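Rapport d'avancement – poste de tri robotisé Dimo
Atelier partagé Serkow, à l'attention du fonds Montes
14 juin 2021
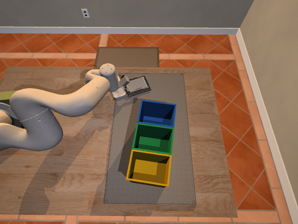 Le projet Dimo vise à construire, avec les moyens d'un atelier partagé, un petit poste capable de trier des pièces en vrac et de les ranger dans des bacs. Le présent rapport couvre la deuxième tranche du financement. L'essentiel du travail de cette période s'est fait en simulation, et le modèle du poste est maintenant complet : le bras est monté à gauche du plan de travail en bois, les trois bacs (bleu, vert, jaune) sont alignés bord à bord sur le tapis gris perforé, et le petit plateau à grille se trouve au-dessus du bac bleu, à côté de la pince. Les bacs sont vides dans cette configuration, qui sert de position de départ pour tous les essais.

Travail réalisé

Le modèle de la pièce a été repris entièrement. La première version, faite en octobre, plaçait le bras au milieu du plan de travail et les bacs de part et d'autre. Les trajectoires étaient longues et le poignet arrivait souvent en limite de course. Nous avons regroupé les bacs en une seule colonne et rapproché le plateau. Le bras travaille donc toujours du même côté.

Le sol carrelé, les murs et l'éclairage ont aussi été modélisés. Ce n'était pas prévu dans le dossier initial. La reconnaissance des couleurs donnait de bons résultats sur fond uni mais se dégradait dès qu'une ombre traversait un bac, et il fallait un décor plus proche d'un local ordinaire pour travailler ce point. L'ombre portée du bras sur les planches reste visible dans le rendu, et nous l'avons conservée.

Le programme de commande, Flalano, est passé de la saisie manuelle des positions à un enchaînement automatique : approche du plateau, prise, dépôt, retour. Le bac de destination est choisi selon la couleur de la pièce. L'orientation du plateau n'a plus besoin d'être droite, le programme la relève au début de chaque cycle et tourne la pince en conséquence.

Résultats

Nous avons lancé 700 cycles en simulation avec la nouvelle disposition. Neuf se sont terminés par un arrêt de sécurité, tous pendant l'approche du plateau. La cause est identifiée : quand le plateau est tourné au-delà de 30 degrés, un doigt de la pince touche le rebord avant d'atteindre la pièce. Une correction de la hauteur d'approche a été écrite, elle reste à vérifier sur une série complète.

Les dépôts dans le bac jaune et le bac vert ne posent pas de difficulté. Pour le bac bleu, le trajet est si court que le bras n'a pas le temps de remonter à sa hauteur de transit. Nous avons ajouté un point de passage intermédiaire – solution provisoire, qui allonge un peu le cycle.

Ce qui n'a pas avancé

Le montage réel a pris du retard. L'établi est prêt et le tapis est fixé, mais l'alimentation reçue ne correspondait pas à la commande et l'échange a immobilisé la partie électrique. Le câblage de l'arrêt d'urgence n'est pas commencé. Tant qu'il n'est pas en place, le bras ne sera pas mis sous tension dans l'atelier, conformément au règlement de Serkow.

La documentation est également incomplète. La notice de montage s'arrête à la fixation de la base. Les fichiers de simulation sont en ordre et peuvent être transmis sur demande.

Budget

Les dépenses de la période s'élèvent à 1 260 euros, pour le tapis, la visserie, les bacs, les doigts de pince et la participation aux frais de l'atelier. L'alimentation échangée n'entre pas dans ce montant, le fournisseur ayant repris la première à ses frais. Le poste « éclairage » n'a pas été entamé. Nous demandons l'autorisation d'en reporter une partie sur le câblage, dont le coût avait été sous-estimé – le boîtier d'arrêt d'urgence surtout.

Suite prévue

– relancer la série de cycles avec la hauteur d'approche corrigée ;
– remplacer le point de passage du bac bleu par un calcul de trajectoire propre ;
– câbler l'alimentation et l'arrêt d'urgence, puis faire contrôler l'ensemble par l'atelier ;
– premiers mouvements à vide sur le poste réel, à vitesse réduite ;
– terminer la notice de montage.

Le calendrier de la troisième tranche dépend du contrôle électrique. S'il a lieu avant la fermeture d'été, les essais avec pièces pourront commencer à la rentrée. Dans le cas contraire, nous demanderons un décalage du rapport final, sans modification du montant accordé.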